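Subject: Re: [plernex-list] Nordin in part 5, running order, and the Gullis thing
Date: 2021-02-16

Ida Rieger wrote:

> Has everybody seen the new teaser?? The one with the lighthouse. I've
> been through it far too many times and I'm now fairly sure that Nordin
> isn't in a single shot after the boat. There's a coat, and there's a
> hand on the rail, but no face. In the last film they did exactly this
> with Gullis and we all know how that went.
>
> Also, can somebody please decide on the running order for the
> watch-along. I have asked twice. I don't mind if it's release order or
> story order but I need to tell my sister which one to start with, as
> she has only seen the Plillitz one and thinks it's a comedy.
>
> And is the extended cut worth the money or not?
>
> Ida

Right, quick answers as I've got a call in a bit. Haven't read the whole digest so sorry if someone has covered this.

## The teaser

Yes seen it. Don't think Nordin is dead. Reasons, such as they are:

The hand on the rail has the ring on it. She gave the ring away at the end of the fourth one, to the ferryman, big close-up, you can't miss it. So either it's not her hand or it's from a flashback. If it's a flashback then the boat shots aren't in the order they happen in, and the whole "no face after the boat" theory falls over a bit.

Also the music. The teaser uses the old harbour theme and they have never once used that over a death. Gullis got the slow organ version, remember, and that was in the trailer months before and we all sat here arguing that it was for the bridge.

What does worry me is the poster. She's third from the left and facing away. On the last poster Gullis was facing away too. But so was the dog, and the dog was fine.

Would love her to get a proper ending mind you, if she has to go. Not an off-screen one. If I have to hear about it from a man in a pub in the first ten minutes I'm going to be very cross.

The May date still stands as far as I know, though I wouldn't book anything round it. They've moved it before.

## Running order

OK I am just going to decide this. Release order. Story order sounds clever but it puts the prequel first and the prequel gives away who the harbourmaster is, and that's the only good twist in the second film. Ida your sister should start with the first one like everybody else did. She can skip the short.

So:

- first film, theatrical version
- second, either version, they're the same apart from the credits song
- the prequel (make tea during the court scene)
- the Plillitz one
- fourth, with the subtitles ON, the mumbling on the barge is important

I know some of you count the Plillitz one as outside the main run. I don't. The ferryman's in it, and the business with the map gets picked up later. It isn't a comedy either, although I can see why you'd think so if it was the only one you'd watched... the bit with the goose does go on.

Everyone presses play together at the studio logo, not at the menu. Last time we had people 14 minutes apart by the end and the chat was one long spoiler. If you drop out just say where you are and somebody will count you back in.
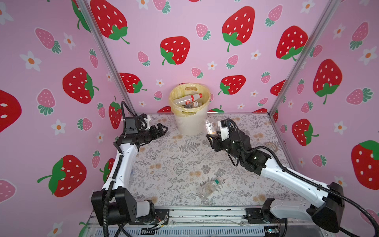 *Strawberry walls, fern-print table, two arms along the front*

## Extended cut

Hmm. Depends what you want from it.

There's a longer opening, which I liked, very quiet, she walks the whole length of the sea wall and says nothing. There's a whole subplot with the surveyor that I would have cut as well if I'd been editing. The fight in the grain store is a bit longer and a lot easier to follow, they've put back the shots that tell you where the doors are. And then you get a different last line, and I don't want to say more than that becuase half the list hasn't seen it.

The extras are thin. One commentary, and the costume designer is the only person on it with anything to say. She's great on the coats though. Nordin's grey one was made up in 5 versions, from nearly new to falling apart, and once you've been told you can't stop checking which one it is. In the barge scene it goes from tatty to smart and back again in one conversation.

So full price no, second hand yes. If you only care about Gullis then borrow mine, there's nothing extra with Gullis in it except half a scene on the stairs.

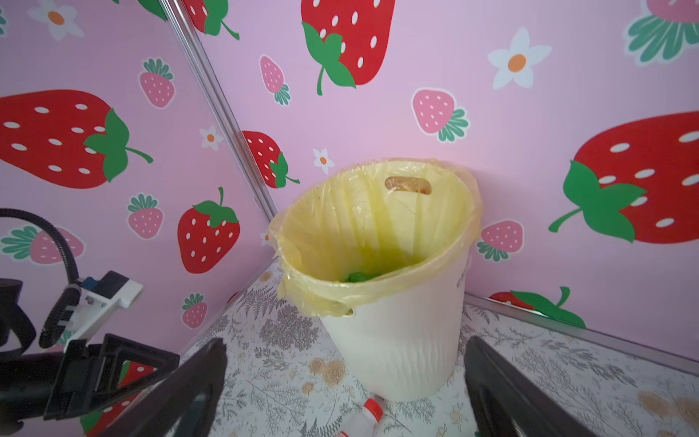

## The Gullis petition

Somebody asked off-list if I'd sign. I already have, it was on 1,624 names when I looked, and I was pleasantly surprised as I'd thought it would stick well under 1,000. I don't think it'll bring Gullis back. I don't even think it should, the death was good, it's everything after it that was rushed. They bury him and two scenes later there are jokes in the customs office. But I signed for the bit about releasing the deleted funeral scene, that seems a fair thing to ask for.

Please don't write to the actor. He's said he's happy with how it ended and he's been very patient with all of us.

## Odds and ends

Spoilers: anything from the teaser is fair game now. Anything from the leaked call sheet is NOT, put it behind a big gap and say so in the subject line. I had the ferryman thing ruined for me by a subject line and I'm still annoyed.

The wiki page for the prequel has the actors for the two customs officers the wrong way round again. I've fixed it three times. If one of you is changing it back, come and argue with me here first please.

The novelisation of the first film — does anyone have a copy with the blue cover? I only need to know if the lighthouse chapter is in it. It's missing from my paperback and it might settle the teaser question, as there's supposed to be a page where Nordin goes up the stairs alone and somebody else comes down in her coat. If that's real I take back everything under the first heading.

And Ida, bottom of your message, the link to the teaser went to your shopping basket. Nice lamp.

Got to go, will read the rest of the digest tonight and reply propely to the long one about the map.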